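# Can a machine tidy my kitchen yet?

I've been asking this since May, mostly while standing at the sink, and I finally decided to pester the people who'd know. Markos Athanasiadis very kindly let me hang around his workshop in Otinton (and drink a lot of his coffee), so consider this page my notes with a bit of gallery attached. I'm no engineer! I just hate putting things away.

## What I wanted to know

My list was short. Could a machine empty the dishwasher, could it fold a fitted sheet, and could it put the junk back in the junk drawer? Markos laughed at the sheet. Beathag Halliday, who used to run the packing line at Pravau, said the drawer was the interesting one, and she wouldn't let it go for the rest of the afternoon.

On the shop floor, she told me, they had a machine that put lids on tubs all day and was wonderful at it – as long as the tub was the same tub. Change the supplier and you'd have people standing around poking at it until lunch. A house is a new supplier every five minutes. My drawer has string in it, and birthday candles, and a key to something.

## Small jobs, lots of goes

So the work at the moment is mostly small jobs. Open a drawer, put a thing in, close the drawer. Markos says a person does the chore with a pair of hand-held grippers, over and over, and the machine learns from that. I had a go myself and did 22 in a row before my wrists complained. Skye McIver has done 834, and she still chats the whole way through.

It's much harder than it looks, by the way. You lose all the feeling in your fingertips, so a drawer you'd normally nudge shut with a knuckle becomes a project. I've got a lot more patience for robots now.

## Drawers, up close

A little ball, a little drawer, and a gripper in each hand.

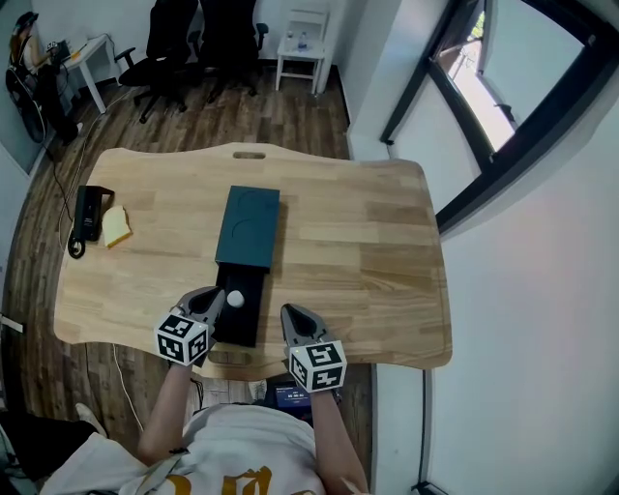
Beathag's view is that drawers will come good well before laundry does, and I think I'm with her. A drawer only goes in and out. A towel can do anything it likes! Morven Tosh disagreed with both of us and reckons towels are nearly there, so there's a packet of cookies riding on it.

As for my kitchen, I asked Markos for a straight answer and he said he'd trust a machine to put the spoons away if I had 30 minutes to spare and didn't mind which way up they went. I can do it in 2. I'm still emptying the dishwasher myself, then, but I've cleared out the junk drawer – and I still don't know what that key is for.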